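Against the Smooth Bed

My sister-in-law's house in Warnham has a guest room where the bed is made so tightly that getting into it feels like opening somebody else's mail. I have slept there 10 times. I have never slept well.

The smooth bed is a hotel idea. Hotels need it, the way they need the little paper band on the toilet seat, to persuade you that none of the last 2000 guests existed. At home there's no one to persuade. I know who slept in my bed. It was me, and I was there until the alarm went off.

Still, people try. There is a shop in Forsyth that will sell you a long flat paddle for getting the creases out of a comforter. A woman in line ahead of me bought two. I went home and looked at my own bed, which is covered by a quilted thing stitched in wavy lines, and understood that a paddle would be no match for it. Quilting is wrinkles put in on purpose, at the factory, and then you pay extra.

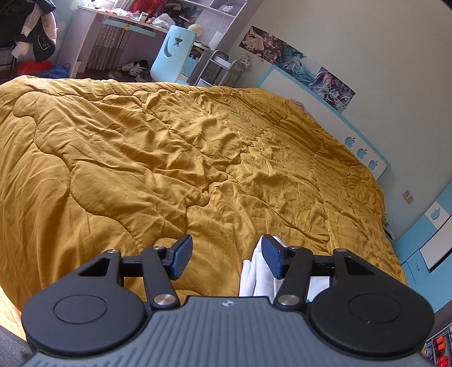

Mustard yellow, fully wrinkled, and as made as it is going to get.

My standard is simple. The comforter should reach the headboard and hang over the side. If it does both, the bed is made and I can go have my coffee. Whatever is going on in the middle is between the comforter and itself.

I'll admit the other side has a case. My mother ironed pillowcases, and getting into bed at her house in October, with the window open an inch, was one of the great pleasures of my childhood. But she also spent most of an evening a week at the ironing board and complained the whole time - loudly, over the television, during the parts I wanted to hear.

As for the guest room in Warnham, we're due back there next month. I plan to untuck the bottom corners before I brush my teeth.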